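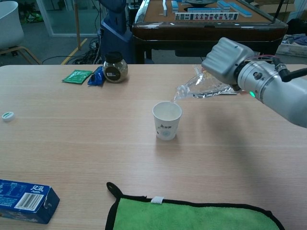

Ticket 213: Pour stream lands on the rim of the cup

Project: Tabletop Assistant, senior student project, Plotau Technical College
Opened by: Rosemarie Sauerland
Assigned to: Anneliese Böttcher
Opened: March 2019
Component: pour routine, gripper settings
Priority: high (blocks the demo)
Status: closed, with one follow-up

Problem as reported

The arm picks up the water bottle, carries it over to the paper cup and tips it, and all of that works. The trouble is where the water comes down. The stream is thin and it heads for the rim of the cup instead of the middle. On some runs most of it goes in. On others a good part runs down the outside and onto the table.

The second thing is the bottle. The gripper dents it, and the dent seems to be different every time. I don't know if this is one problem or two, so I'm putting both here.

No fault shows on the arm. The light behind the gripper stays green through the whole pour and the Nistik controller reports the move as finished.

Steps to reproduce

1. Start the controller and load the pour routine from the shared folder.
2. Put the cup on its mark, upright, with nothing close to it.
3. Take the cap off the bottle and set it well to the side. Place the bottle in the pickup spot.
4. Run the routine at normal speed.
5. Watch the stream from the side when the bottle starts to tip.

Expected: water falls inside the cup.
Seen: water falls toward the rim nearest the arm, or just outside it.

Comment 1, Anneliese

Please try a few things before we touch the code. Check that the cup is on its mark and that the mark has not been moved. Check the bottle height in the gripper. Then run the routine with the bottle empty and stop it at the tip position, so you can see where the neck ends up compared to the cup. Write down what you find even if it looks fine.

Comment 2, Rosemarie

Done. The cup was on its mark and I measured the mark against the table edge, same as in the setup sheet. With the empty bottle the neck stops where it should, a little to the arm side of the cup. So the arm is going where we told it to go.

I also took the jar and the two small packets off the back of the table for the later runs, in case the vision step was picking them up. No change. The cup position in the log is the same with them and without them.

Comment 3, Anneliese

Then the taught position is right for an empty bottle and wrong for a full one. What grip force is it using?

Comment 4, Rosemarie

The log has it on line 455. Grip force is set to 83 percent. I looked back through the older versions and that value comes from the block test in November. It was copied over when we started the pour routine and we never changed it.

Comment 5, Anneliese

That's far too much for a thin plastic bottle. When the gripper closes, the walls fold in and the bottle turns a little in the fingers. The neck is then not on the line the program thinks it is on. It would also push up the water level, so the pour can start earlier in the tip than you planned.

Lower the force in small steps. At each step, lift the full bottle and hold it over the towel before you try to tip it. Keep one hand near the stop button. Use a new bottle for each step, because a bottle that has been creased once will crease in the same place again.

Comment 6, Rosemarie

I went down in steps until the bottle slipped during the lift, then came back up by one step and stayed there. The bottle still gives a little but it keeps its shape much better and does not turn. I stuck strips of Heitmann rubber sheet on the inside of the fingers, which helped more than I thought it would.

The stream is now in the same place on every run. It is still too close to the rim.

Comment 7, Anneliese

Good, that means the rest is an offset. A slow tip gives a thin stream that drops almost straight down from the mouth. A faster one throws the water farther out. You tuned the position for the fast tip and then slowed the wrist down after the spill last term. Either speed it up again or move the tip position toward the cup. I would move the position and leave the speed alone.

Comment 8, Rosemarie

Moved the tip position toward the middle of the cup and saved it as a new waypoint. The old one is still in the file with "old" in the name so we can compare. I ran it with full bottles and then with bottles that had some water taken out. The water went into the cup each time. A few drops still fall at the end when the bottle comes back up.

Resolution

Cause: grip force carried over from the block test, plus a tip position that was never updated after the wrist was slowed down.

Fix:
- Grip force lowered and moved out of the shared settings into the pour routine.
- Rubber strips added to both fingers. Check them for water before each session and press down any loose corners.
- New tip waypoint saved. Setup sheet updated to match.
- Bottles with creases go in the recycling and are not used for test runs.

Follow-up

The drops at the end of the pour are now a separate ticket. Anneliese suggests a short pause before the wrist turns back, with the neck still over the cup. Rosemarie will try this after the Hamanov group has finished with the table. Please leave the towel at the front edge until then, and keep the controller's power strip off the floor on that side.

Closed by Anneliese Böttcher.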